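Put the check station back at Sullside

The province closed the hunter check station at Sullside two seasons ago and replaced it with a phone form. I have hunted deer out of the Indo Road side for most of my adult life, and I think the closure was a mistake that can still be fixed before next November.

The old station was a trailer, a picnic table and a scale hanging from a steel post. You pulled in on your way out of the valley, showed your licence and tag, and a technician looked at the animal. They pulled a tooth for aging, checked the condition of the fat and took a sample if you agreed to it. It took a few minutes unless there was a lineup. In its last season the station handled 333 deer.

The phone form asks for your tag number, the sex of the animal and the management unit. It takes less time than the trailer did, when it works. There is no signal past the Lappalainen bridge, so most people fill it in at home that night, or the next weekend, or when the reminder comes. Last season 124 reports were filed for the same unit. I don't believe the harvest fell that far. The parking pullouts were as full as ever and the camps I visited had meat hanging. More likely a lot of people forgot, or started the form and gave up on the map page.

Those numbers matter when the tags are set. If biologists are working from a bad count, they will either cut tags that didn't need cutting or hand out too many. Hunters will complain in both cases, and they will have helped cause it.

There is also the matter of the samples. A form can't look at a lymph node. Freezers were put out for voluntary head drop-off, but the closest one to us is in Flovosska, an 80 kilometre drive each way from the bridge. Some people will do that. Most won't, after a week in camp with a truck to unload and work in the morning.

The argument for closing was money, and I take it seriously. Staff have to be paid, fed and put up somewhere. But the station doesn't need to run every day. Opening it for the first two weekends and the last one would catch most of the traffic. There is one road out. I would pay a few dollars more for my tag to cover it, and I expect many others would too.

I've heard hunters say they don't miss being stopped. I understand that, and nobody likes waiting in a line of trucks at dusk. Still, a conservation officer can stop you anywhere on that road and ask for the same papers. At the station you at least got something back. They told me the age of every buck I brought through.

Keep the form for the people who like it, and open the trailer again for those three weekends. The comment period on the regulations opened January 1, 2025, and comments are limited to 400 words, so keep yours short. 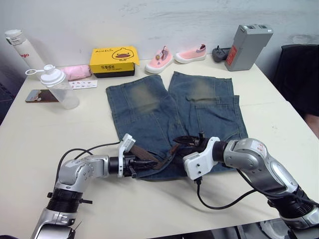

Blue denim shorts and a brown leather belt on a white table.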